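Sunscreen for people who hate sunscreen
Speaker notes, Bresdale evening talk, 7 Jun 2022
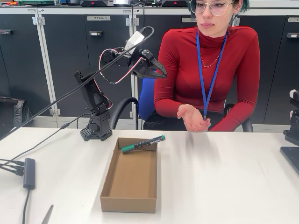

How much sunscreen should go on your face?
Two full finger lengths, squeezed along the index and middle fingers, covers the face and neck. Most of us put on half of that and then blame the bottle.

Pause there. Let them look at their fingers.

Opening bit: my bathroom cupboard in January. Four bottles of sunscreen, all nearly full, all bought in a panic at an airport. Ask who else has the airport bottle. Ask how old it is. Do not ask to see it.

Expiry: look for the little open jar symbol on the back with a number and an M. That's months after opening. If the stuff has split, smells of crayons or has spent a summer in the glovebox, bin it. Somebody will say theirs is still fine. Move on.

SPF and stars. Keep this short, last time it ate half the talk. SPF is mostly the burning rays (UVB). UVA is the one that ages you, and in the UK you check it by the stars or the letters UVA in a circle. SPF 30 put on properly beats SPF 50 put on like perfume.

Textures. Pass the testers round now, lids ON.
Peltus fluid: thin, runs down the wrist, good under make-up. Shake it first or you get the oil.
Corevis cream: thick, lovely on dry skin, leaves me looking like a Victorian ghost for ten minutes.
Tindall gel: the one for people with beards. Rolls into little grey worms if you put it over a silicone primer. I paid 19 pounds to find this out.

I bought all three myself. Say so, they always ask.

Order of things: cleanser, serum if you must, moisturiser, sunscreen, wait, make-up. The waiting is where it goes wrong. Go and make the tea.

The missed bits: ears, eyelids, back of the neck, parting, tops of the feet. Tell the feet story only if we're running early.

Topping up: every two hours outdoors, and after swimming or a towel. Over make-up, pat it on with a sponge. Sprays are fine for arms and legs; on the face you mostly protect the person behind you.

Does foundation with SPF count? Only if you wear it like plaster.

Moles that change go to the GP. Say it slowly, no jokes on this one.

Questions, then collect the testers. The Corevis went home with someone last time.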